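数据分析想转数据工程,还是干脆去做分析工程?纠结快半年了

发帖人:半糖拿铁不加冰
发布于 2019年9月24日

先说下我的情况。我在一家做零售的公司干数据分析,三年多一点,公司内部的报表平台叫 Gromell,我平时就是在上面写 SQL、拖图表、给运营和采购那边出周报。Python 会一点,pandas 能用,但是写出来的东西自己过两个月都看不懂的那种水平。

最近组里要拆,一部分人去搭数据管道,一部分人留下继续做分析,中间还冒出来一个新岗位,叫“分析工程”,领导解释了十分钟我也没太听懂,大概意思是把原始表整理成大家都能用的干净表,再写写测试和文档。

我现在的苦恼是这样的:

每天一大半时间都在对数。同一个“活跃客户”,市场部的口径和财务部的口径不一样,上个月我翻了一遍 Gromell 上的报表,一共 636 张,其中有 137 张最近根本没人打开过,但是每天凌晨照样在跑。我一边觉得这事很烦,一边又觉得把它理清楚还挺有成就感的。

但是真要我去搞调度、集群、流处理这些,我心里很虚。本科是学统计的,操作系统和网络都没正经学过。领导让我六月就给答复的,我拖到现在了(是的我就是这么能拖)。

所以想问问大家:三条路到底差在哪?我这种底子转工程要补多久?薪资倒是其次,主要怕转过去以后天天半夜被叫起来修任务。

楼下修水管的

我是从分析转工程的,转了两年,讲讲我自己的经历吧,不一定适合你。

先说结论:你描述里让你有成就感的那部分,就是分析工程的日常工作。你写的那些“烦但是爽”的事,口径统一、清理没人看的报表、把一张乱七八糟的宽表拆开重写,这些在我们公司就是这个岗位在干。纯数据工程反而离业务口径比较远,我现在一天里可能有半天在看任务为什么慢、数据为什么晚到,至于这个字段对运营意味着什么,我真不一定知道。

底子的问题我觉得你想得有点吓人了。我转的时候也没学过操作系统,是边干边补的。我当时的顺序大概是:先把 SQL 写扎实,窗口函数、执行计划这些要看得懂;然后学 git,注意是真的用起来,建分支、提合并、被人批评代码;再然后才是 Python 和调度工具。我们用的调度叫 Muto,界面丑得要命,但是依赖关系画得很清楚,我对“管道”这个词的理解基本就是盯着它那张图盯出来的。

练手的话别一上来就搞大的。我当时给自己弄了个小项目,记家里买的零食:什么东西、什么时候买的、多少钱、哪家店,每周手动录一次,然后写脚本清洗、入库、出一张小表。听着很傻对吧,但是麻雀虽小,重复录入、单位不统一、同一个东西三种写法,工作里会遇到的脏数据它全有!
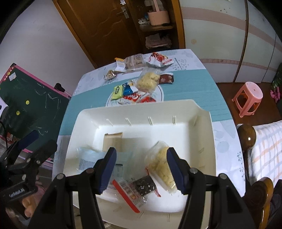
托盘里的几样东西,右边那袋是黄色的膨化零食

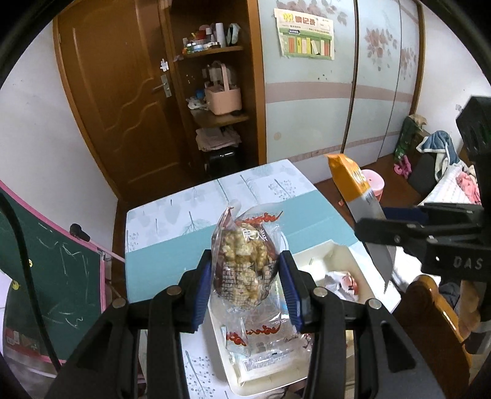
我那张表到后来有 1,168 行,数据量小得可笑,可是光“商品名称”这一列我就重写了四遍清洗逻辑。第一遍全靠一串替换,后来加了对照表,再后来发现对照表自己也会重复,又给对照表加了唯一性检查。面试的时候我就讲这个,对方问得特别细,聊了快四十分钟,比我简历上写的那些“参与某某平台建设”管用多了。

至于半夜修任务……会有,我不骗你。我们是轮班,轮到的那一周手机不能静音。刚转过去头三个月我被叫起来过五六次,有两次是我自己前一天改的代码有问题,活该。后来告警规则调过一轮,不重要的任务挂了就等第二天早上再说,现在好很多。你面试或者内部转岗前一定要问清楚:值班几个人轮,哪些任务挂了必须当晚处理,有没有补休。这三个问题的答案差别特别大。

时间上,我从开始认真学到能独立负责一条管道,用了九个月,中间还摸鱼了一阵子。你有三年的业务经验,分析工程应该更快,那边需要的东西你已经会一大半了。

Wistulano

同意楼上大部分,补充一点不同意的。

别太看岗位名字。我待过两家公司,在 Bakker 那会儿我的头衔是“数据工程师”,干的活其实八成是写 SQL 出报表;现在这家叫我“数据分析师”,结果天天在改管道。所以你领导解释十分钟没解释清楚很正常,他自己可能也没想好。你直接要这几样东西来看:这个岗位的人上周都做了什么,他们的代码放在哪,谁给他们提需求。看完你就知道了。

另外我觉得 git 应该放在最前面,比补 SQL 还前。你都写了三年 SQL 了,再烂也烂不到哪去,但是很多分析出身的同事(包括以前的我)代码全放在自己电脑上,文件名叫“最终版2”“最终版3_改”,这个习惯不改,到哪个组都难受。

还有就是那 137 张没人看的报表,别一激动全删了哈。先停掉定时任务,挂个通知,等一个季度看有没有人来找你。我以前直接删过一次,结果有一张是审计每年才看一回的……从备份里捞了两天。季度报、年报这种打开次数本来就少,只看最近的访问记录会误伤。

爱吃醋的表格

看钱啊,肯定转工程。我们这边招人,会工程的就是好谈价。分析现在太卷了,一个坑收 100 份简历,筛都筛不过来。

不过你都拖到九月了,先去问问你领导那个坑还在不在吧😂

半糖拿铁不加冰(楼主回复)

谢谢大家!!看完心里踏实多了。那个坑还在,我中午刚去问的,领导说他以为我早就不想要了……

我打算先报分析工程,值班的事也问了,说是四个人轮,报表晚一点可以等早上再处理,只有给门店补货用的那几张表必须当晚修。感觉能接受。

git 我今晚就开始学,“最终版3_改”说的就是我本人,膝盖中了一箭。报表那个也记下了,不删,先停。

还想追问一下修水管的那位:你那张对照表的唯一性检查是自己写的,还是 Muto 里带的?我们这边大概率也要用它,如果方便的话讲讲怎么配的呗。

楼下修水管的

自己写的,就一句 SQL,按名称分组,数量大于一的挑出来,有结果就让任务失败。Muto 里新建一个检查节点,挂在清洗任务后面、入库前面就行。注意分组之前先把首尾空格去掉,全角半角也统一一下,我当时在这上面卡了一个晚上。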